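How to lay out insole trays on the yellow bench (and keep your temper)

Tobiloba Etim set up our bench in June, and I have been defending her system ever since against people who believe a pile is a kind of storage. It takes one person, a cloth and a bit of patience.

1. Clear the top
Everything off, including the mug. Wipe along the length of the bench and let it dry while you look for the tray you were sure you had.

2. Stand the trays in a line
Work from the far end towards yourself, or you will spend the morning reaching over your own good work. Hollow side up, rims not touching. Black and navy can share a row. If a tray won't sit flat, tip it on its side and check underneath for grit before blaming the bench.
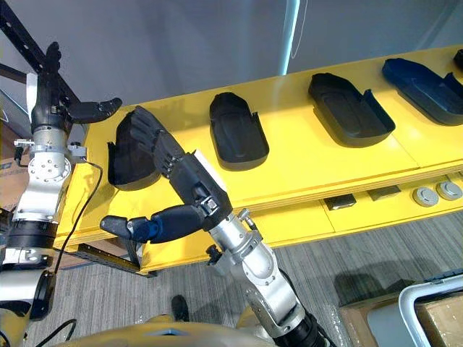
3. Sort out the cables
A cable lying across the top will find the one tray you have just straightened and drag it with it. Run it behind, with enough slack that you can lean on the rail without unplugging anything. Ilango Thampi tapes his down every 200 mm. I consider this showing off, but his trays do stay put.
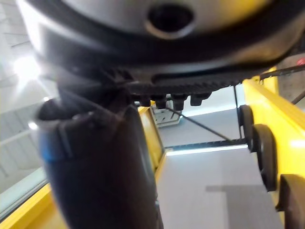
Yellow post, white wall box, and the cable on its way down to the right.

4. Use both levels
Rectangular trays go up top, longest side facing the same way. Small parts live on the lower level, where you can see them and, with luck, not sweep them onto the floor with your cuff. Leave a hand's width between trays. Your own hand, please, as Odard in the next bay has fingers like breadsticks and his rows look gappy.

5. Walk away
Go round to the other end and look back along the row. Whatever is crooked will be obvious from there. Fix it once, then stop. 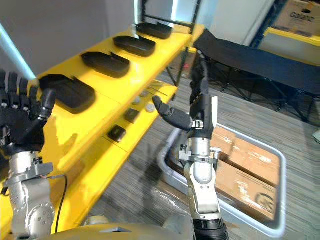
Can I stack the trays to save space?
Only when they're empty and going into the cupboard. On the bench, a stacked tray hides whatever is in the one beneath, and you'll order another by mistake.

If you label the row, write on the bench tape and leave the trays alone. Tray 49 still says 437 on one side, and the marker won't come off.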